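Password and Account Security: Frequently Asked Questions

These answers are for all Prosach staff, including part-time and contract employees. They were put together by Gunvor Backlund in IT support and are reviewed every September.

Do I have to use the password manager?

Yes. Every employee with a Prosach login gets a Ditano account on their first day. Your work passwords go there and nowhere else. Please don't keep them in a spreadsheet, a notes app, or your browser.

How long does my main password need to be?

At least 13 characters. A string of unrelated words is fine and is easier to remember than a short password full of symbols. Don't use your name, the company name, or anything you have used on a personal account. 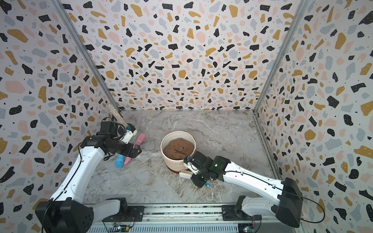
You will not be asked to change it on a schedule. We dropped the old 60-day rule after we saw that most people were adding a number to the end of the same word. You only need to change it if we ask you to, or if you think someone else knows it.

What is the code I get when I sign in?

It is the second step of your login. After you type your password, the Hwang app on your phone shows a six-digit code. Type it in and you're done. The code changes often, so if it is rejected, wait for the next one and try again.

I don't want to use my own phone. Is there another way?

Yes. Ask the help desk for a hardware key. It plugs into your computer and you touch it when prompted. We give out 2 keys per person so that you have a spare. Keep the spare at home or in a locked drawer.

I got a sign-in request I didn't start. What should I do?

Deny it and call the help desk. A request you didn't start usually means that someone has your password. Don't approve it just to make the messages stop, even if you get a lot of them. We will lock the account, end any open sessions, and set you up with a new password.

Will IT ever ask for my password or code?

No. We don't need either one to fix your account. If someone calls and says they are from IT and need your code, hang up and call us back on the number in the staff directory. Don't use a number the caller gives you.
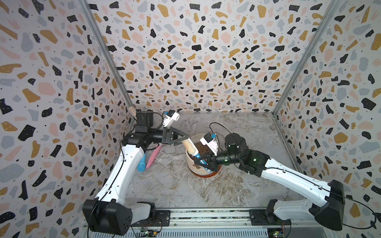
Can my team share one login?

In most cases, no. Shared logins make it hard to tell who did what, and they tend to keep working after people leave. The Fladorent ordering system is the one exception, as it only allows one account per site. That password is kept in a shared Ditano folder, and your manager decides who can open it.

How many accounts does this cover?

More than 160 systems and outside services are on the list. If you use a website for work and it isn't on the list, send us the address so we can add it.

What happens when someone leaves?

Managers should tell us before the person's last day. We close the account at 5 p.m. that day. Any shared passwords the person could see are changed the next morning.

I'm locked out. How do I get back in?

Call the help desk or come by in person. We will check your staff ID before we reset anything. We can't do resets by email.

Who do I ask about something that isn't covered?

Questions about policy go to Cameron Paterson. For anything to do with your own account, start with the help desk.
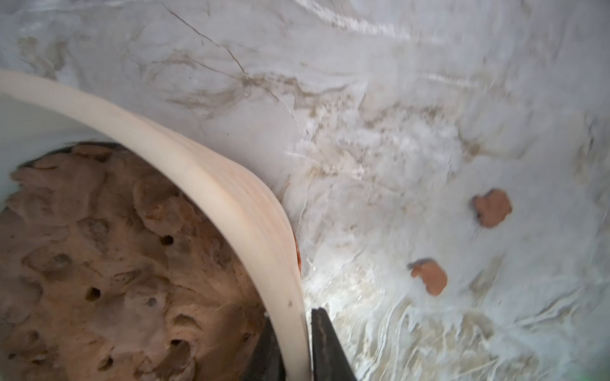
Close-up of a marbled surface beside a cream-colored rim.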